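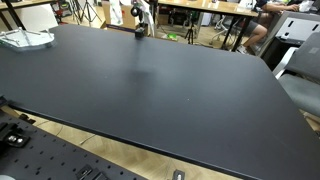

The black bench is staying, and so are we

If you've walked through the Flesari room since August you'll have spotted the big matte black tabletop by the desks, and probably bumped a hip on it too. It's the sorting bench for the Mallereo project, and we are so pleased to have it out among us at last (it spent the spring behind a locked door at Zanov, where hardly anyone got to see it).

The change to the working day has been bigger than we expected. Sample returns used to mean two of us standing at the counter until lunch, turning every part over by hand and calling out numbers. Now the arm does the picking and placing, and the person on shift sets up the parts, keeps an eye on things and deals with the awkward ones. Our best day so far was 348 parts, and 116 of those were the fiddly little caps that everybody used to hate!

It still needs us, mind. It gets muddled by anything shiny, and when the clamps have been moved somebody has to line it all up again, which can eat up to 2 hours. But the sore wrists have eased off, and the afternoons have opened up for repairs and for ringing customers back, work that always got pushed to the end of the week.

The Girard team want to try the same set-up on their own returns, so there will be an open session on Thursday at 2. Come and have a go at teaching it a new part. Bring something from your own desk if you like, the odder the better, and please hang your coat up well away from the bench.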